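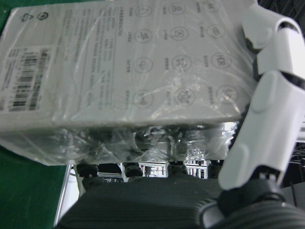
The Parcel for Skikosholm

The ferry to Skikosholm goes once in the morning and once before supper, and in October, when the wind comes round from the north, it sometimes doesn't go at all. So my aunt, who ran the post counter in Mirier for the better part of her life, kept a shelf behind her chair for whatever the island was still waiting on. Seed catalogs, mostly, and boots, and once a wedding cake in a tin, which she moved twice a day to keep it out of the sun.

I was nine the fall she let me help. My job was to read out the names while she found them in the book, and I read them very grandly, like a man announcing guests at a ball. That was how I came to be holding the parcel from Urnov. It was small and heavy for its size, tied with green string, and the address had been written by somebody who pressed so hard that the pen had gone through the paper.

"Oh," said my aunt, and she took it from me and sat down with it in her lap (she never sat during counter hours, never, not even with her bad hip).

She didn't open it, of course. She would sooner have opened the mayor. But she turned it over and over, and then she went and put the kettle on and told me about her sister, the one I hadn't known she had, who had gone off to Urnov on the Farina with 70 crowns in her shoe and hadn't written since. They had quarreled over a coat. A brown coat with a good lining, she said, and she could still tell you what the buttons looked like.

"Is it from her?" I asked.

"It's her hand. It's for the old house, though. She doesn't know I moved across."

Well, I was a practical child, and I pointed out that the old house was on the island and the ferry left in ten minutes. My aunt looked at the clock, and at the people waiting, and at the parcel. Then she hung up the little sign, put on her hat, and took me by the hand, and we ran, the both of us, all the way down the hill to the landing, with the string coming loose and the gulls making a terrible racket over our heads.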